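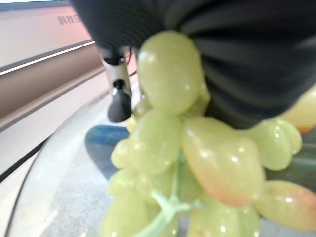
Claltonlow Online Games Club
Minutes of the September meeting, 7 p.m.

Yabsira Tamiru was in the chair and Gemechu Ambaye took notes. It was lovely to see 21 members on the call, including a few we hadn't heard from since spring. Last month's minutes were agreed after a small fix to the spelling of Joltine.

Sistard, new season
We spent a good long while on this, as everyone had something to say! Yabsira went through the patch notes and the moved spawn points on the harbor map. Several members miss the old ferry route – Gemechu most of all – but the general feeling was that matches flow better now. The gliding change was less popular, and we agreed to give it another month before grumbling to the developers.

Autumn cup
Squads of four, as before. Entry stays at $10 per squad. Gemechu will open sign-ups on the club page and asks that captains please, please put in everyone's current player name this time. Joltine will be the tiebreaker map. A proposal to allow late substitutes was talked over very kindly on both sides and passed.

Club server
The Admasu server dropped players twice during practice night. Yabsira has written to the host and will post the answer when it comes. The yearly bill is $88 and was approved for payment.

Any other business
Newer members would like a beginners' hour before the main session. Warmly welcomed, and Yabsira will run the first one.

Next meeting in October, same time, same voice channel.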